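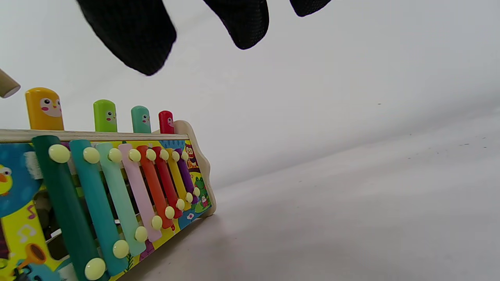
Wooden xylophone and pound-a-peg toy.

Tirnby Early Learning Centre: Immunisation Requirements for Enrolment
Frequently asked questions

Who does the immunisation policy apply to?
The policy applies to every child enrolled or waitlisted at the Tirnby centre and at the Pretden and Marwat annexes. Casual bookings are treated as enrolments. Staff are covered by a separate workplace policy, available from the office.

What document do I need to provide?
An immunisation history statement showing that your child is up to date for their age, on a recognised catch-up schedule, or medically unable to be vaccinated. The statement must be dated within the two months before the child's first day. A letter from a GP or naturopath is not a substitute.

How do I submit it?
Upload it as a PDF through the Flovard parent portal under Child Records > Health. Files over 8 MB are rejected without a message, so check that the status reads "Received". Paper copies can be handed in at the office before 4 pm.

My child was vaccinated overseas. What happens?
Take the overseas records to an immunisation provider, who will assess them and enter the doses on the register. Allow several weeks. We cannot interpret overseas records or confirm enrolment from them.

Can my child start while a catch-up schedule is in progress?
Yes, if the schedule appears on the statement. A new statement is due after each scheduled dose.

Are there any exemptions?
Medical exemptions only, and they must be recorded on the statement. Conscientious objection is not accepted. Families who meet the support category criteria (foster care, emergency accommodation and similar) may be given a grace period to obtain documents - contact the office before the start date.

What happens if there is a case of a vaccine-preventable disease at the centre? 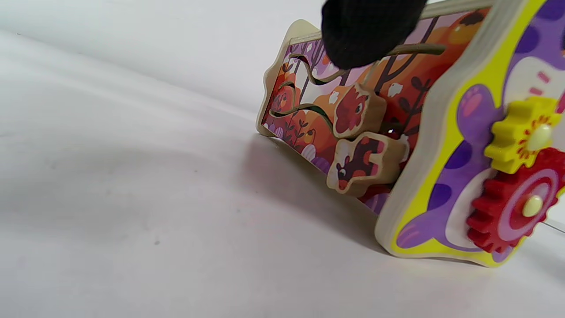

Exclusion periods are set by the public health unit and vary by disease. Children who are not fully immunised may be excluded for longer than others, and fees remain payable. Shared equipment in the affected room is cleaned the same day. Items with grooves or recesses, such as a wooden activity toy with slider pieces in wavy slot tracks, are wiped down by hand and then withdrawn until the room is cleared.

Who can see my child's records?
The director and the enrolments officer. Room educators see only a current/not current flag. Records are kept in line with our privacy policy.

Who do I contact about a decision?
Write to the enrolments officer, Panagiotis Georgiou, care of the Tirnby office. Requests for review are answered in writing within 8 working days. The policy itself is next reviewed in November.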